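Stone Counters, Crumbs and Small Red Things: Kitchen Tips for January

I love a dark marble counter. I have been wiping one down for years and I still get a little thrill when the white veins come up clear after a good clean! But dark stone with a busy pattern is sneaky. Crumbs hide in the light flecks, sticky rings vanish into the brown, and you only find them with your sleeve. So I've put together what works in my kitchen, plus a couple of tricks from readers.

Start with the low light test. Switch off the overhead lamp, set a flashlight on the counter so it shines sideways across the stone, and look along the beam. Every grain of sugar throws a shadow. I do this at nine in the evening with the radio on (it takes 2 minutes, tops) and it's weirdly satisfying.

For daily wiping, use a soft cloth, warm water and one drop of dish soap, then go over it with plain water and dry it. No vinegar and no lemon on marble, please, however many times you see it suggested. Both will etch the polish.

Now for the spots a flat cloth skates right over. Plugs, little covers and fittings set into the stone all collect a dark line around the edge, and so does the slot in a screw-style cover. An old soft toothbrush is perfect. Dip it in soapy water, go around the rim 3 times, then blot with a folded paper towel so the water doesn't sit in the seam. A wooden toothpick gets the slot itself.
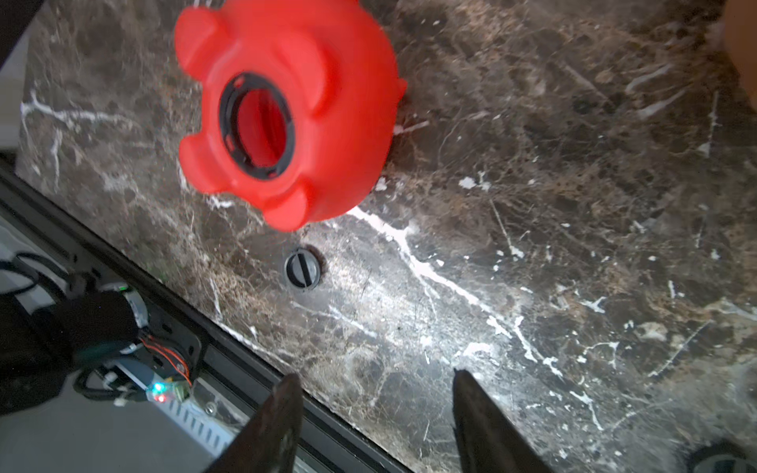
Caps and lids with a rubber-type ring inside are my other soapbox! Rosalind Brannigan wrote in to ask why hers always smelled a bit off even after washing, and the answer is almost always under the gasket. If the ring is made to come out, ease it free with the handle of a teaspoon, wash both pieces, and let them dry separately overnight. If it's fixed, use the toothbrush again and work along any notches. Lobed caps, the ones shaped for a good grip, need a quick scrub in the dips on the outside too. Dry them open side up on a folded towel and you won't go chasing them across the counter.

The toaster gets its own paragraph. Unplug it, let it cool all the way, slide out the crumb tray if yours has one, and tap the crumbs into the trash. Then wipe the outside with a barely damp cloth. Stainless steel looks best if you follow the grain and buff it dry straight away. A painted or patterned body only wants a soft cloth, so keep scouring pads off it. And tuck the cord up behind, well clear of the sink!

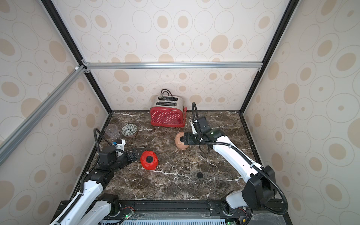 Red toaster at the back, clear cup and patterned bowl beside it on the dark marble.

One last thing, from Rafferty Lindqvist, who has small kids and a small kitchen: keep a bowl at the back of the counter for toys and stray lids. Anything that turns up while you're cooking goes in the bowl, and it all gets sorted after supper. I tried it for a week and I'm keeping it.

Next month, the cupboard under the sink. Send me your worst.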